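# Rusty staples in a 50-issue run, remove or leave?

**Nerkton** wrote:

Good evening to all. I bought in July a box of comics from a house clearance in Sisunance, 50 issues of one title, nearly complete. I paid 800 for the box, so for me it is serious money. The paper is quite good and the colours are fresh, but in many issues the staples have rust. In some of them the rust has already gone into the paper of the centre pages, like a small brown ring.

My question is if I should take the staples out and put new ones, or leave everything as it is. I do not plan to sell soon, but maybe later. I have read opposite advice in different places and now I am afraid to touch them. Also, the previous owner kept them in the old soft plastic bags, which feel a little sticky. Is this a part of the problem?

---

**Dendeo** wrote:

leave them. replaced staples = restored in the eyes of most buyers and you will lose value. new bags and boards and done

---

**bisht_717** wrote:

I do not fully agree with the reply before me, although for most of your issues it is correct.

Please divide the box first. If the rust is only on the surface of the metal and the paper around it is clean, do nothing to the staple. If there is a brown ring but the paper is still strong, I would also leave it, but keep the issue in a dry place and look at it again after the winter. Only when the paper is becoming weak at the holes would I think about removal, and then only for copies that you want to keep for yourself. When you sell such a copy one day, you must write clearly that the staples were changed.

The sticky bags should go away today. Slide the comic out slowly and with the board, if there is one. If the cover holds to the plastic, cut the bag open along two sides and do not pull.

Please do not try any liquid rust remover. I tested two of them on torn pages from a worthless comic, and both left a pale mark with a hard border. 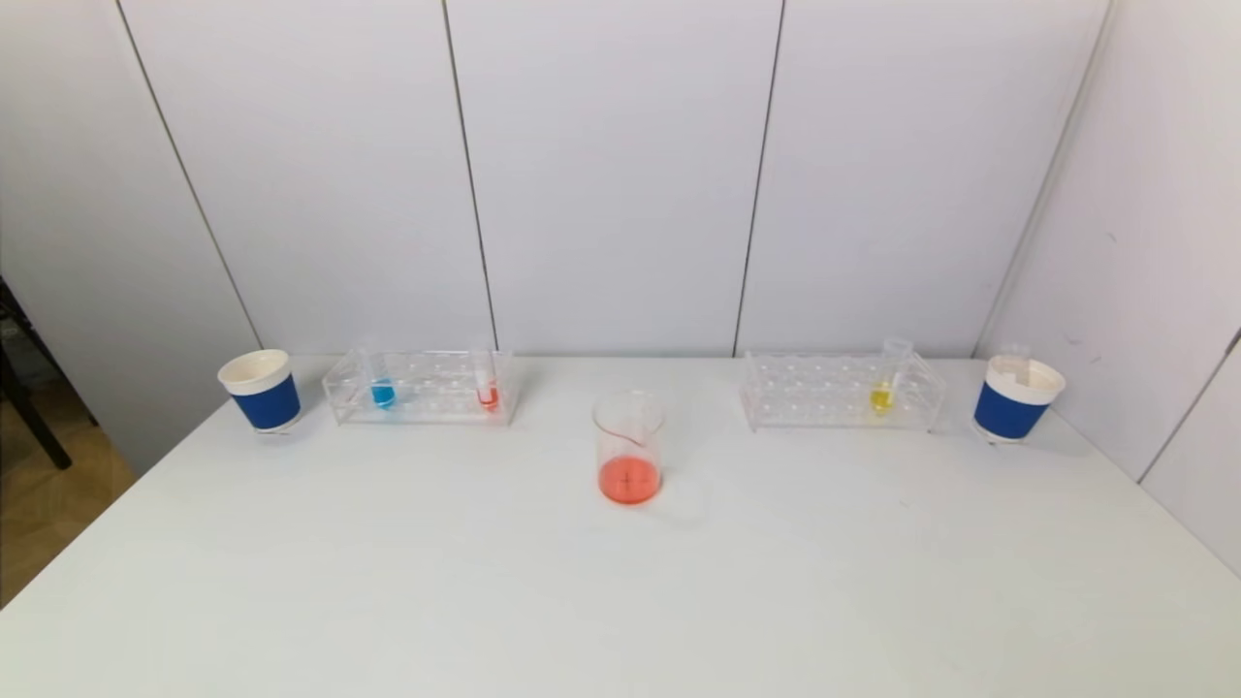
*Paper cups, racks and beaker on the white table.*

For storage I use a plain box, standing upright, not on the floor and not against an outside wall. I do not put more than 20 issues in one short box, so that I can take one out without bending its neighbours. The small packets that absorb moisture are useful, but you must change them regularly.

---

**Nerkton** wrote:

Thank you both. I have started with the bags this evening, and two covers were holding to the plastic, so I cut as you said. The staples will stay for now. Does somebody know if the boards must also be changed? Mine are yellow on one side.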